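The Summer I Finally Learned to Whistle

Jul 14, 2021
By Najwa Yammine

I can whistle! A real whistle, with a tune in it, after thirty-odd years of blowing air at people.

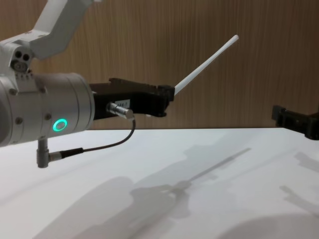

Mwende wrote back the same evening I told her my news, saying that whistling is all tongue and hardly any lips, and that I'd been puckering like a fish since we were in school. She was right, of course, and I wish she had mentioned it in school.

So that was the first thing I changed. I'd always pushed my lips out as far as they would go and then blown hard. Now I keep them small and a bit damp, rest the tip of my tongue behind my bottom teeth, and blow as if I'm cooling one spoonful of soup. The air does the work and the tongue moves up and down to change the note. Say "ee" and then "oo" without using your voice and you'll feel it shift. Go toward "ee" and the note climbs, go toward "oo" and it drops.

My rule was 15 minutes a day, mostly on the walk home past the Obeidat bakery, where the trucks are loud enough to cover anything. For the first week I got nothing but spit and a sort of kettle sound. Then one afternoon a note popped out, one single high note, and I was so happy that I laughed and lost it for two days!

When it came back I tried to do everything on that one note. Sipho, who has perfect pitch and no mercy, asked me to hum a low note first and slide down to meet it with the whistle. I couldn't meet it (a whistle sits much higher than my humming voice) but chasing it pulled the note down a little each day, and by the start of July I had five notes in a row. Five notes is plenty. You can do most of "Ode to Joy" with five notes, and I have done it, a lot, in the shower, which makes everyone sound wonderful.

Breathing in is my new project. You can whistle on the inhale too, and then you never have to stop for air – mine sounds like a sad bird, but it's a note. Fares says he can switch back and forth in the middle of a tune without a gap, and he showed me over the phone, and I made him do it three more times.

The loud one with two fingers is still beyond me. I've tried thumbs, pinkies, and the folded tongue, and all I get is dizzy, so I sit down for that one now. Endang calls her dogs with it from across a field and I want that so badly.

If you can do it, please tell me which fingers you use and how far in they go.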